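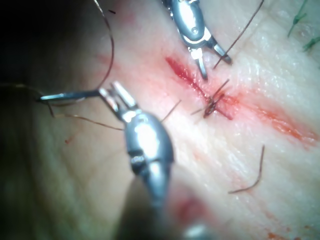 Fullimier Boards > Small Animal Practice > Supplies and Stockroom

Absorbable suture: foil packs or cassettes in a damp stockroom?

ligature_left
Posts: 1072
We are redoing the stockroom and I need to settle on a storage format before the August order. At present we carry two kinds of absorbable, both in foil: Isora braided in 3-0 and 2-0, and a plain monofilament from Nygård in the same sizes. The room is on the north side of the building and has no air handling of its own. The humidity meter reads 40 percent in winter and a good deal higher in summer.

Cassette reels would cost us less per closure and take one shelf instead of three. My concern is the braided material. It breaks down by hydrolysis, so any moisture that gets past the packaging is using up strength before the suture reaches a patient. The foil is sealed until use. A cassette is opened once and then sits.

Has anyone run braided absorbable from cassettes for a full year? I am mainly interested in knot pull strength toward the end of the reel.

hemostat_hal
Posts: 212
We ran cassettes for two years and went back to foil for anything used in the abdomen. I can't give you strength numbers. The complaint from the surgeons was breakage while tying, always on reels that had been open a long time. Nobody wrote the open date on the cassette, so I can't tell you how long.

Monofilament from cassettes gave us no trouble apart from memory. The last few turns come off the core in tight coils and have to be stretched.

tissue_forceps
Posts: 88
I would separate two things. One is moisture. The other is sterility of the strand, which in a cassette depends on the grommet and on how people handle the free end. Many cassettes are supplied in a preservative fluid that has to stay in the housing. If the reel is stored on its side and leaks, the material is being kept in conditions the maker never tested. Read the insert for the reel you plan to buy. Some have an in-use period printed on them and some say nothing at all.

For body wall closure I would not use cassette suture of any type. For skin in a healthy young animal I would accept monofilament.

ligature_left
The insert for the Isora reel says to keep it dry and below room temperature limits, and gives no in-use period. I have written to the distributor.

On sterility, agreed. I was treating it as a solved problem and it is not.

quartercurve
Posts: 31
I disagree with the drift of this thread. Most closure failures I have reviewed came down to technique: bites too close to the edge, knots with too few throws, or a continuous line pulled tight enough to starve the edge of blood. Storage is worth getting right, but it is a small term. If you have 400 foil packs already in hand, use them up and spend the difference on training time.

Also, look at what gets wasted. A foil strand is a fixed length. On a small spay we discard half of it. That is where the real cost sits.
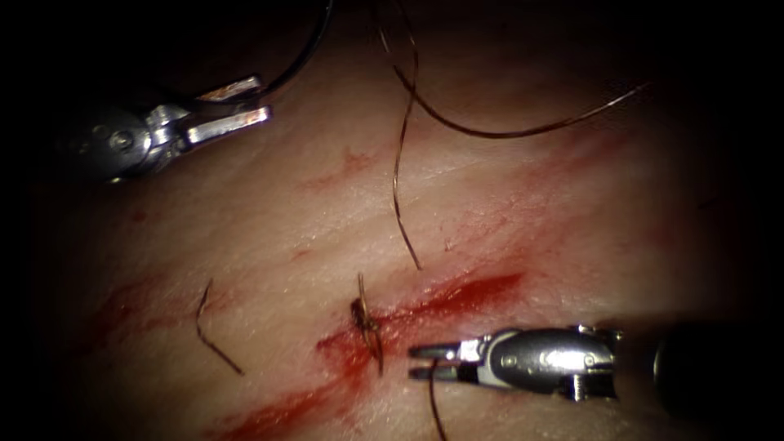 4 min read

tissue_forceps
Technique dominates, yes. That does not make storage a small term in every room. A braided strand that has lost part of its strength before use will fail at the knot first, and the knot is where poor technique also shows up. When you review a failure afterward you can't easily tell the two apart, so I would be careful about assigning them all to the surgeon.

On strand length: for a continuous closure of the linea, the usual guidance is suture length to wound length of at least 4 to 1. People who are short of strand take fewer and wider bites to make it reach. I would sooner throw away half a strand than see that. If waste bothers you, order the shorter strand for short incisions. Nygård lists two lengths in most sizes.

quartercurve
The 4 to 1 figure comes from human midline work and has been carried over to dogs and cats without much testing. I use it too, but I would not present it as settled for a two-inch incision in a cat.

tissue_forceps
Fair. I will say "reasonable target" and leave it there.

drybox_dan
Posts: 540
Coming at this from the stockroom side. You can take most of the humidity question off the table with a cabinet. We use a Durnau dry cabinet, the two-door one, for foil suture, test strips and anything else with a moisture limit. It has a small desiccant unit at the back that needs changing. Points to watch:

- Put a separate meter inside. The one in the door reads low on ours.
- Don't store outer cartons in it. Cardboard carries moisture in and takes up the space.
- Rotate by expiration date, left to right, and have one person restock.
- Log the reading when you open up in the morning — a cabinet that is opened all day will drift by 4 p.m. and alarm you for no purpose.

Foil in a dry cabinet is belt and suspenders, I admit. Intact foil should hold in ordinary room humidity. We do it mainly for pinhole damage, which you will not see on inspection.

hemostat_hal
Pinholes are a fair point. Ours came from people bundling packs with rubber bands and dropping them in a drawer with towel clamps.

ligature_left
Distributor came back. No in-use data for the braided reel, and they would not offer a figure. That decides it for me.

Plan as it stands: foil for all braided, foil monofilament for body wall, Nygård monofilament cassette for skin only, open date marked on the housing and the reel stored upright. Short strands added to the order in 3-0. The cabinet will have to wait for the next budget, so until then the foil moves to the inside wall, away from the sink.

quartercurve
I would still drop the cassette. One more item to track for a small saving on skin.

ligature_left
Noted. I'll run it through one reel and compare the cost per closure before ordering a second.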